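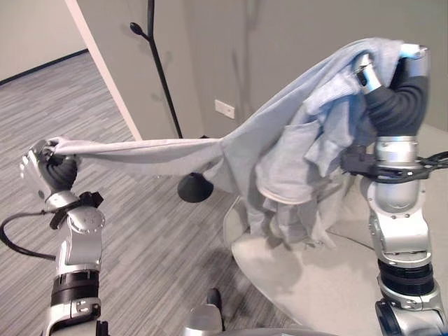 Feb 23, 2018

Quick one tonight, I've got an assignment due and haven't started it. But I said I'd write up laundry week so here goes.

Robotics club has been on the folding problem since January. Two arms, two hands, one piece of clothing, get it off the pile and into something you'd put in a drawer. Archie Aitken picked it. Archie wanted a project the first years could explain to their parents, and fair enough, mine understood it straight away. Mum asked when she can have one.

We call the robot Bunach. Don't ask me, it was named before I joined.

So where are we at. Picking up is fine. Left hand closes on something, right hand closes on something, both lift. Holding is mostly fine too. The trouble is knowing WHAT you've got hold of. Cloth doesn't have a shape. A box is a box whichever way you grab it but you pick up a jumper and you could have a cuff, a hem, a bit of the middle, or all three mashed together. Then one side is pulled tight as a rope and the other side is a big lump, and the software thinks that's a lovely even stretch becuase the hands are the right distance apart.

Zoi Antoniadis has been doing the bit that finds edges. Her idea is to stop caring about the whole garment and only look for the bottom hem. Find a piece of hem, hold it, run along until you hit a corner, hold that. Then let go with the first hand and go looking for the other corner. It's slow. It's also the first thing that's worked more than once in a row so I've stopped complaining about slow.

My job is grip force, which nobody wanted. The number goes from 0 to 1000 and we've been living at 500 out of pure laziness. Too low and thick fabric slides out when the weight swings to one side. Too high and the fingers won't slide along the hem at all, they just drag everything with them and you end up with a twist. I want it to change partway through the move - firm for the lift, softer for the slide, firm again at the corner. Sounds easy. Three evenings gone on it so far.

Tally for the week: 19 tries, 5 that got as far as both corners. None folded. Archie says 5 is heaps. Zoi says three of those five were tea towels and shouldn't count. They had a proper argument about it and then went and got chips together.

Other stuff so I don't forget:

- wrist cable on the left arm needs more slack, or a different route. We keep checking it before every run and it's driving me mad
- hoodies are banned until tees work. The pocket keeps getting picked as a hem
- someone please bring in more old clothes, any colour exept black, the edge finder hates black
- the Margaritis room is ours for two more weeks, after that we have to share

Demo night is coming up and we told them we'd fold a shirt live. I'd settle for one fold. Half a shirt. Archie has already put "fully autonomous laundry" on the flyer and I would like that flyer back.

Going to try the soft slide thing again tomorrow if I get this essay in. Will post the numbers eitehr way.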